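Our washer is in the basement and the dryer is on its last legs, so I've had plenty of time down there to form opinions about laundry. A few people have asked me to write some of it down after I went on a bit at the block cookout in August. So, no particular order, and skip whatever you already know!

## Sorting, the lazy way

I gave up on five baskets years ago. I keep 3 (lights, darks, and what I call "heavy," meaning towels, denim and anything with a big zipper). Color matters less than people think once a thing has been washed a dozen times, but weight matters a lot. A bath towel beating up a thin T-shirt for an hour will wear that shirt out faster than any detergent will.

New denim gets its own load, inside out, in cold water, for the first couple of washes. I learned that from a pale gray bath mat that is now a sort of sad blue. It still works fine as a bath mat.

## Less soap than you want to use

My neighbor Thandeka Maluleke got me onto this one. Her towels were always softer than mine and I finally asked what softener she bought, and she doesn't buy any. She uses half the detergent I did and runs an extra rinse. I was filling the cap to the top line every single time (I thought that's what the cap was for).

If your towels feel stiff or smell funny the minute they get damp, try this:

- Wash them once in hot water with a cup of white vinegar and no detergent.
- Run them again with a half cup of baking soda, also hot.
- Dry them all the way, and give each one a good hard shake before it goes in.

Please don't pour the vinegar in with bleach. Keep those two in separate cupboards if you can, I do.

## Stains I've had luck with

**Grass.** Rubbing alcohol on a white rag, dab, let it sit, then wash cool. Test a hidden seam first.

**Grease.** Plain dish soap, worked in with your thumb, left for ten minutes or so while you find something else to do. For old grease that's already been through the dryer I rub in a little cornstarch paste first, and about half the time it comes out.

**Blood.** Cold water only, and quick.

**Ballpoint.** I've tried hairspray, milk and toothpaste. Rubbing alcohol beat all of them.

**Mud.** Let it dry! I know you want to go at it right away, but wet mud just gets pushed deeper into the cloth. Once it's crumbly you can brush most of it off over the back step with an old nail brush.

## Kids' pants and shorts

Small clothes are a pain to fold because there's so little to hold on to, and the elastic waist wants to scrunch everything up at one end. What finally worked for me was pulling them out straight on a table before folding anything. Take the waist and the hems, give a gentle tug longways, and smooth the legs with the flat of your hand. Fold one leg over the other, then bring the hems up to the waist, then in half again. They'll stand up in a drawer like file cards and a kid can see every pair at once.

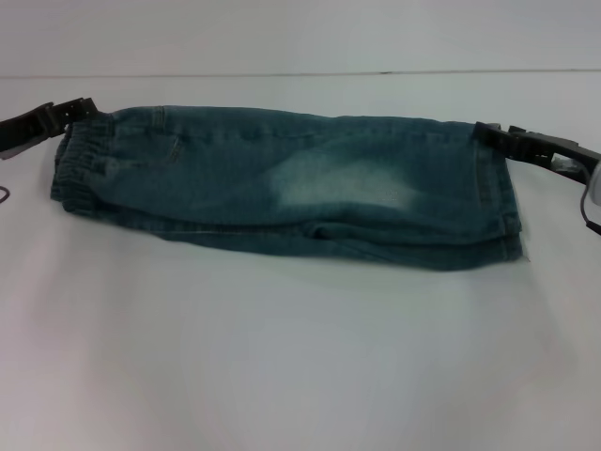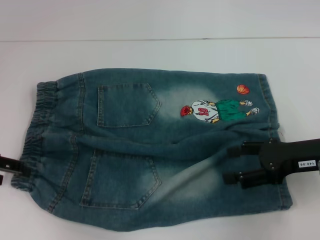 *Denim with a gathered elastic waist, laid out longways on a white tabletop.*

Don't iron over the gathers. Heat is hard on elastic, and I've had a waistband go wavy and never come back. If a pair really needs pressing, do the legs and stop short of the band. I also hang anything with elastic to dry when the weather lets me, or pull it from the dryer while it's still a touch damp.

Check the pockets while you're at it. Mpho Maluleke, who is seven, once sent a whole green crayon through the wash and his mother and I spent an evening with brown paper bags and a warm iron, lifting wax out of school shirts. It does work, by the way. Bag on top, bag underneath, iron on low with no steam, and keep moving to a clean patch of paper.

## Socks

Safety pin. That's the whole tip. Pin the pair together at the toe when they come off your feet and they go through the wash and dryer and back into the drawer as a pair. Pieter Naidoo down the street uses a mesh bag for his and swears it's easier, and maybe it is, but I keep losing the bag.

## The machine itself

- Leave the door or lid open between loads.
- Wipe the rubber gasket on a front loader with a rag and a bit of vinegar, and look inside the fold. You'll be disgusted.
- Pull the lint screen every load, and once a month wash it in the sink with dish soap. Dryer sheets leave a film on it you can't see.
- Get behind the dryer 2 times a year with a vacuum and check that the hose isn't squashed flat. Mine was, and a load of towels was taking forever.

I'll do one on ironing shirts when it cools off a bit. Mervyn Kettle has promised to show me how he gets his collars to sit flat, and he's very particular about his spray bottle, so I may be a while. In the meantime, if you've got a fix for deodorant marks on black cotton, please send it my way, I've tried everything but giving up deodorant.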